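Back from the open day at the Liao workshop in Ziddale, and my feet are killing me, but I'm so glad I went! I'd skipped the June one (train trouble at Utlow, don't ask) and everybody kept telling me to go and look at the steamed bun cell.

It's a small set-up: two arms, a table, a steamer, a plate. I'd expected to watch for a minute and wander off, and I ended up hanging about for most of the morning, mainly pestering the technician with questions about how they keep it going.

She starts each day with the fingers. They come off, get wiped down and go back on, and then she closes each gripper on a strip of paper and gives it a tug. If the paper slides out, the linkage wants tightening. The little pivots wear first, apparently, and a worn one lets the tips cross slightly, so there's a drawer of spares from Trendine. Changing a set takes her 5 minutes (I'd be there all afternoon).

Then the cables. She moves each arm slowly through its whole reach by hand and watches the loops for anything snagging or rubbing. They swapped one back in the spring after 636 hours and she'd kept the old one to show people, with a shiny flat patch worn into it.

Last comes the table. Steamer, lid and plate all have their own spots, and she checks them against a printed sheet before she lets the arms anywhere near. Buns go in after that.

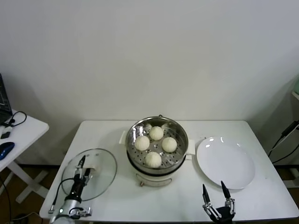
*Four buns in the basket, lid on the left, plate on the right.*

I did ask about steam getting into the joints. She greases them every 200 hours and reckons that's plenty, though she'd like proper covers if the budget ever stretches. Tea was free, parking wasn't, and the next open day isn't on their board yet.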